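Home Explore Notifications Lists Profile More

Ryota Ichikawa
My round table is finally becoming a place where I can work. I want to write down how I did it, in some short posts. Maybe it helps a person who also has a small apartment and only one table. 1/14

Ryota Ichikawa
2/14
First the situation. I moved in April and I sold my old desk before moving. I thought I would buy a new one in the first week. I did not. The round table was for eating, then it was for eating and mail, then it was only for mail.

Ryota Ichikawa
3/14
A round table is not easy to work on. The edge curves away from you, so your elbows have less place to rest than on a straight desk. If you put the keyboard too close to you, the two corners of it hang in the air a little. I move it in by the width of my hand and then it is fine.

Ryota Ichikawa
4/14
I did one rule for myself. Everything on the table must go to the sofa, and only what I used in the last 7 days can come back. The sofa was full very quickly. I found the manual of my Diltix rice cooker, which I looked for since the moving day.

Ryota Ichikawa
5/14
Papers went into one box file from Yagi. I wanted to sort them by subject, but I know myself. So it is by month only. When I need something I remember the season more easily than the subject.

Ryota Ichikawa
6/14
The flowers were the hard question. My sister told me to put them all on the shelf, because a work table should be clear. I tried it for two evenings. The table looked like a meeting room and I did not want to sit there. So the flowers came back.

Ryota Ichikawa
7/14
Dried and artificial ones are good for a table with a computer. No water to spill and no changing. The only work is dust. I use a soft makeup brush for the petals, very light, and I do it over the sink - the small sprigs drop pieces everywhere.

Ryota Ichikawa
8/14
What I learned about placing them: tall stems to the back, small vases to the sides, and the middle near you stays free for the hand and the mouse. The mouse is a plain black Lenovo. The gold bottle stands at the back too, where my elbow does not reach.

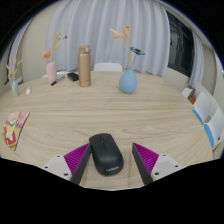
Ryota Ichikawa
9/14 - THE COLORS
I did not plan any colors. I bought the vases one by one, in different months. But pale pink, pale blue and mint are calm together, and the light wood is friendly to all of them. The coral-orange flower is the only loud one. I like it, it wakes me up.

Ryota Ichikawa
10/14
The pale blue vase was the most expensive thing in this whole project, and it was 1000 yen at a shop called Prernutell, near my station. The owner wrapped it in so much paper that I thought I had bought two.

Ryota Ichikawa
11/14
About using a mouse directly on wood. The grain on my table is strong to look at, and I was afraid the cursor would jump. I have no problem so far. I wipe the table with a cloth that is almost dry every morning, and once a week I wipe the feet under the mouse also. There is always a gray line of dirt there and it is a bit embarrassing.

Ryota Ichikawa
12/14
Pens: one marker can stay on the table. The other ones live in a cup in the kitchen. Before this I had so many pens around me and half of them were dry. Now if the marker is dry I know it the same day.

Ryota Ichikawa
13/14
For light I ordered a small clamp lamp from Vunix, but the clamp does not hold well on a curved edge. It turns slowly and after one hour it is looking at the wall. I will return it. If you know a lamp with a heavy foot that is not too wide, please tell me the name.

Ryota Ichikawa
14/14
Next is the cable for the laptop, which goes across the floor now and I step on it when I get up at night. I will write again when I have found a good way. Thank you for reading such a long thread about one table.

Ryota Ichikawa
Many people asked about the chair. It is a kitchen chair with a folded towel on it. I am not proud of the chair.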